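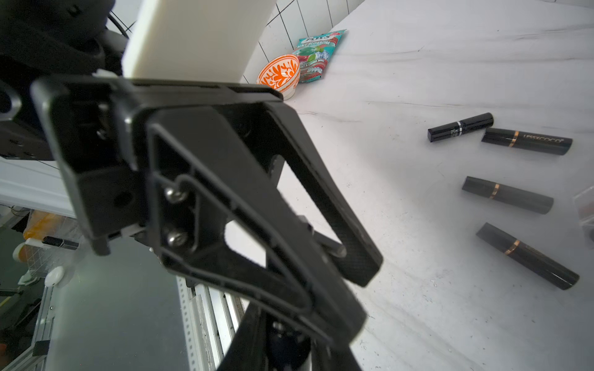
Lipsticks on the white tabletop, with the flowered bowl and a packet of cherry mint candy nearby.

Wallcombe Clear Lipstick Rack: Review

I keep more lipstick than I use, and for a long time all of it lived in one translucent tub. The tub holds plenty, but everything goes in sideways and the one I want is at the bottom. I bought the Wallcombe clear rack to fix that. I have had it since September, which is long enough to say what it does well and what it doesn't.

The rack is clear plastic and comes in one piece, so there is nothing to put together. Mine arrived in a plain box with a sheet of tissue and a card about washing. The listing gives the weight as 127 grams. It feels light in the hand but it sits flat, and a light knock with the back of the hand does not move it.

Fit

Fit is what matters with a rack like this, and the Wallcombe is mixed. Small round tubes go in with no trouble. My short black lipsticks stand straight and come out with two fingers. Little vials are fine too, and because the plastic is clear you can see the sides of them as well as the caps.

Wider items are another matter. A squeeze tube with a flat crimped end will not stand in it properly. It leans, and if you put one next to a small vial it pushes on it. I stopped trying and now keep squeeze tubes in a cup. Anything square has to go elsewhere as well.

Short tubes are easy to lift out, but very short ones sit low enough that you need a fingernail. If most of your collection is sample size, I would look for a shallower rack.

Looks

It is plain. There is no logo on the front, no gold edge, and no drawer underneath. On a white marble surface it nearly disappears, and what you notice is the caps. Dark caps show up best. I also have a few pale ones, lavender and the like, and those are easier to lose on a light countertop than I expected — one more reason to stand them up in something.

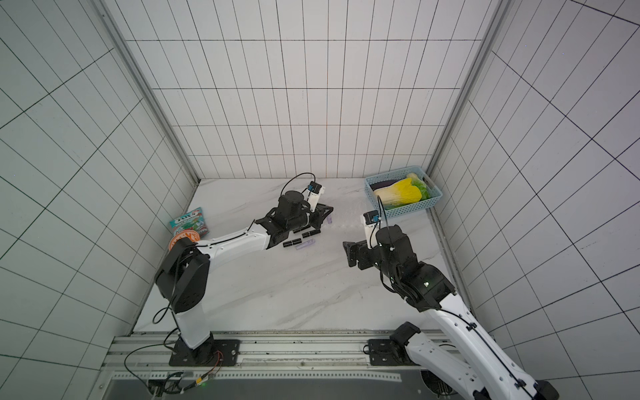 Sorting took me longer than setting it up. I laid the tubes out on the table first, decided which ones were worth keeping, and then filled the rack from the back row forward. I would do it in that order again. Filling from the front means reaching over what you have already placed, and the tall ones tip.

I sort by how often I wear a color and not by shade. The everyday ones go in front. If you sort by shade you will want the labels on the caps, because the label on the bottom of a lipstick can't be read while it is in the rack.

Cleaning

Clear plastic shows everything. Dust is visible after a few days, and a smear of color on the inside wall is visible right away. Warm water and dish soap take it off. The corners need a cotton swab. I washed it once with a rough sponge and left fine scratches on one side, which was my own fault, as the card says to use a soft cloth.

The card also says to keep it out of the dishwasher. I have followed that.

Compared with the others

Before this I tried the Groltlow organizer, and I have used a Lavoie tray at my sister's place.

The Groltlow is bigger and has a lid. The lid keeps dust out, but you have to lift it every time, and I ended up leaving it off. It also takes up a lot of table. The Lavoie is an open tray with low dividers. It takes squeeze tubes and compacts, so it is the more useful one for a mixed collection, but lipsticks lie down in it and roll when you pull it toward you.

The Wallcombe does one job. For tubes that should stand up, it is the best of the three. For everything else I still need the tub.
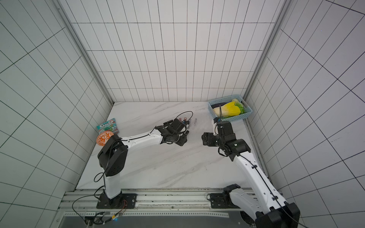 Price and where I bought it

I ordered mine from Cimthorpe, where it had 407 ratings at the time, 324 of them five stars. That seems a little generous to me. Several of the low ratings mention scratches on arrival. Mine had none, but I did find a rough line along the bottom edge where the plastic was molded. It faces down, so I left it alone.

Shipping took four days. The rack is also sold in smoke gray, which I have not seen in person.

Rating

Four out of five. I took off a point for the poor fit with wider tubes and for how easily the surface scratches. I would buy it again for lipsticks and small vials, and I may get a second one for the bathroom shelf if the price comes down.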